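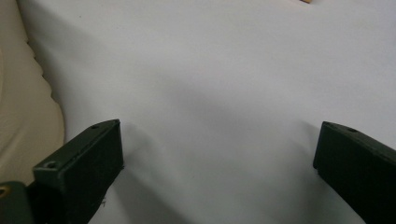 4. Fitting the cover sheet

The Wisterham day bed is supplied with one white cover sheet and one padded surround. Fit the surround first (see section 3). Wash the sheet once before use and let it dry fully.

4.1 Laying the sheet

1. Lift the loose cushions off and stand them clear of the bed.
2. Find the care label. It is sewn into the hem and goes to the foot end, underneath.
3. Lay the sheet over the mattress with the hem stitching facing down. Leave the same overhang at the head and the foot.
4. Tuck the head end under the mattress to a depth of 536 mm. Work from the centre out to the corners.
5. Go to the foot end and pull the sheet towards you until the deep folds are gone. Do not pull from one corner only.
6. Tuck in the foot end, then the two sides.

Note: Light creases are normal on a new sheet and do not need to be ironed out. Most will drop after a few nights. If a fold runs diagonally across the sheet, one corner is tighter than the others – untuck that side and repeat step 5.

4.2 Along the surround

1. Press the mattress down with your forearm, close to the surround.
2. Slide the edge of the sheet into the gap with a flat hand. Keep your fingers straight.
3. Smooth the sheet away from the surround towards the middle of the bed.

Caution: Do not push the sheet down with a ruler, a knife or any other hard tool. The surround fabric can tear at the seam, and torn seams are not covered by the warranty.

Caution: Keep dark or newly dyed fabrics off the sheet. The colour can transfer.

4.3 Care

Warm machine wash with like colours. Do not bleach. Line dry in the shade, or tumble dry on low. Lint and loose fibres can be taken off with a damp cloth or a clothes brush. Vacuum the surround with the soft brush attachment; it can't be removed for washing.

Replacement sheets are sold singly. Quote part number 1269 when ordering. The Planano sheet is a different size and will not fit this bed.

Go on to section 5, Refitting the cushions.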